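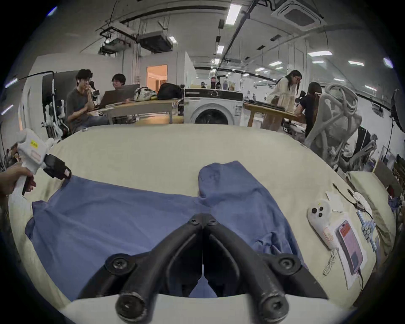
*Blue garment under the black gripper, cream cloth.*

11th August

Balance log review, drug chemistry section, continued from the May notes.

The open question is still the old top-loading balance on bench two. It passed every yearly service, but the daily check weights were written down by hand, and for part of the period the sheets only say "ok" with no reading. Defense counsel in the Leung matter has asked for the readings themselves. We can't give what wasn't written.

Went through the bound logs with Brynhildur this morning. The case list comes to 1,782 items weighed on that balance. Of those, 708 fall on dates with an "ok" and no number. Most are well away from any weight threshold, so a small drift would not change the charge. There are 16 that sit close enough to a threshold to matter. I have pulled the file numbers and put them on the yellow sheet inside the back cover.

Matúš wants all 16 reweighed before anyone writes to the prosecutor. I would send the letter now and reweigh after. The letter only has to say that the records are incomplete, and that is already known. We left it there until he has read the lab manual section on disclosure again.

Practical points on reweighing:

- 5 of the 16 have been destroyed under court order. Nothing to be done except say so and attach the orders.
- Plant material will have dried in storage. A lower weight now says very little about the weight then. Report both, no correction.
- Powders in heat-sealed bags should be fine if the seal is good. Note the seal before opening.
- Use the newer balance only, and write the full reading for each check weight, before and after.

Cindov sent over the service certificates as scans. Two are missing the page with the as-found values. Emailed back to ask. The Rollix export from the case system gives date received, not date weighed, so the match to the log pages had to be done from the bench notes. Slow work. I found one item listed twice under different suffixes and struck the second – initials are next to it.
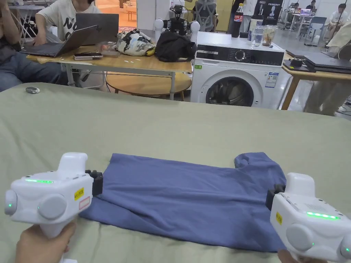
Does a passed yearly service cover the days with no reading?

It covers the balance on the day of the service. For the days between, the daily check is the only record, and where the sheet gives no number we should say that no reading was kept.

That wording goes in the draft letter as it stands. Brynhildur has the draft, saved in the Nodik folder under balance two.

Still to do: get the destruction orders from the property room, book bench time for the reweighing, and ask whether the retired analyst kept her own notebooks. Matúš thinks they went to the archive with the rest of her bench papers. Box numbers not known yet.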